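The Hours Nobody Budgets For

Gion Lehner
6 Feb 2026

When a company buys an automated cell, the purchase order lists hardware, software, installation and a training package. It does not list the person who will stand at the table and put things back.

I have worked at Westum for eight years, the last two of them on the handling line, where we teach machines to pick up and place small parts. My job title has not changed in that time. The content of the job has changed almost completely, and I think the gap between the two is the most important fact about automation in a shop of our size. It is also the one least discussed, in my experience, when the capital budget is drawn up.

Before the handling line, an operator at Westum sorted mixed components into trays. The task was repetitive and the skill in it was mostly speed. A good operator cleared 300 pieces in a session, and the figure went on the board. Everyone knew what the number meant and how to improve it. The work was dull, but it was legible. You could point to it at the end of a shift.

The work that replaced it has no such figure. Over one stretch last October we logged 2867 grasp attempts across the line. The log records each attempt as a success or a failure of the hand. It does not record who laid out the parts, who decided that a brick lying on its edge was a useful case and a brick wedged under another was not, or who noticed that the hand did worse late in the afternoon, when the light came in low. Those judgments were made by operators. In the data they appear as properties of the machine.

I do not think this is anyone's bad intention. Measurement follows the instrument, and the instrument is bolted to the hand. But pay grades follow measurement, and that is where the trouble starts. When our grading was reviewed, table work was classed as "material presentation," one step below sorting. The reasoning was that sorting required a decision for every piece and presentation did not. I have done both jobs. Presentation requires a decision for every arrangement, and the consequences of a poor one last longer. A missorted part is found at the next station. A week of arrangements that are all too easy produces a model that fails in the field, and by then the connection to the table is hard to trace.

Svitlana Horobets, who came to us from assembly, put the objection in writing. Her note to the plant manager was a single page. It asked that operators be named in the session log, that their comments be kept with the data, and that the grade be reviewed after 20 sessions on that basis. The first two requests were granted. The third is pending.

The improvement from the first two has been larger than I expected. Comments such as "thumb slips on sloped pieces" now reach the engineers the same day. Previously they reached them at the coffee machine, if at all.

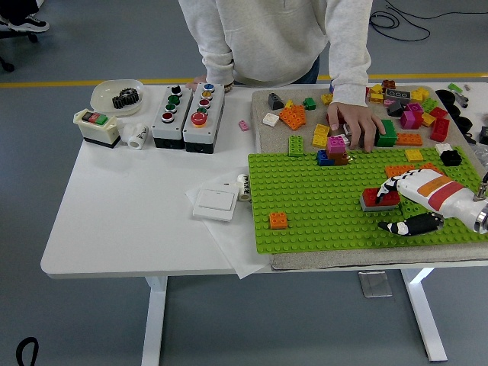
Table work on the handling line: the hand holds a red brick while a person reaches into the unsorted pile.

There is a counterargument, and it deserves a fair statement. Table work is temporary. As the models improve they will need less of it, and a company that builds a grade around a temporary task will be left with a grade and no task. My colleagues in planning make this point often. They cite the plan for the Flanon cell, which assumes no operator at the table after the first year.

I would take the argument more seriously if the parts stayed the same. They do not. Every new customer brings new shapes, new surfaces and new ways for a pile to settle, and each one sends us back to the table. The task may be temporary for any given part — it has not been temporary for the department.

What I would ask for is modest. Write the table hours into the budget as a line of their own. Grade them at least level with sorting. Let operators stop a session when the arrangement has stopped being informative, without first explaining the drop in attempts. The Flanon budget is still open for comment until the end of the month, and I have sent mine in.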